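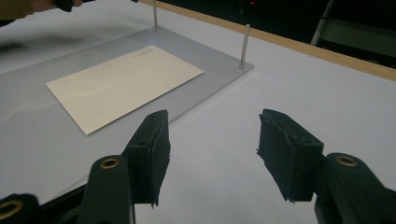 Clitley, September
Entry by Thaís Guimarães, gripper bench. Read and initialed by C. Ho.

Purpose of the session: to compare the worn finger pads on hand-held gripper A with the new Sirko pads on gripper B, using the flat card task on the acrylic plate. The question was raised by Chia-jung Chu after the last review, where failed pickups were put down to operator technique. The pads had not been looked at.

Condition of gripper A at the start. Both pads are worn on the face and the covering is frayed along the lower edge, with the left one drooping. The arms and the brass-colored rings were left as they were. No adhesive was applied and nothing was trimmed. Yen-ting Wu asked whether the loose material should be cut back before the first run. It was decided to leave it, as the earlier recordings were made with the pads in that state or close to it.

Setup. Gray plate flat on the white table, posts in place, cream card laid at an angle to the plate. The card is to be approached with the fingers open and closed on its long sides. Operators work from opposite sides of the table. The card is put back by hand after each attempt and its angle is not measured. Corey Sutcliffe has objected to this before and the objection stands, but a printed outline under the plate was not ready.

Runs. 21 attempts per gripper, same operator for both sets (Wu). An attempt counts as good if the card clears the plate and is held until the operator calls it.

Gripper A: 8 good. Most of the failures were of one kind. The frayed edge reached the plate before the pad face reached the card, folded under, and the finger then rode over the card. On two attempts the card was pushed against a post and bent slightly; it was flattened and used again.

Gripper B: 17 good. The remaining failures were late closures, which Wu called as his own.

The result is clear enough for internal use, though the order of the sets was not mixed and the operator knew which pads were fitted. It should not be quoted outside the group until the runs have been repeated by a second person.

Wear. The log for gripper A shows 3000 closures on the present pads. The Tulley fixture drawing calls for inspection at half that number. There is no entry to show that the inspection was done. Chi-keung Ho will add a line to the sign-out sheet so that the closure count is written down each time a gripper is returned.

Camera. Exposure held steady over the white table on both units. At low approach the left finger hides the near corner of the card, and the operator is then working from memory – this affects A and B alike and is a matter of mount angle. Sutcliffe suggests raising the mount. Not tried.

Open items:
Refit gripper A with Sirko pads and repeat the set (Guimarães).
Ask Clostuvel for the price of a harder covering, 80 pieces (Ho).
Outline sheet for card position (Sutcliffe).
Mark the earlier recordings made with gripper A so that they can be filtered later. Chu to decide on the tag.

The old pads are to be kept in the labeled bag in the second drawer after removal and are not to be thrown out.

Gripper bench notebook, Clitley laboratory. Contact: bench desk, internal mail. For internal circulation. Back to top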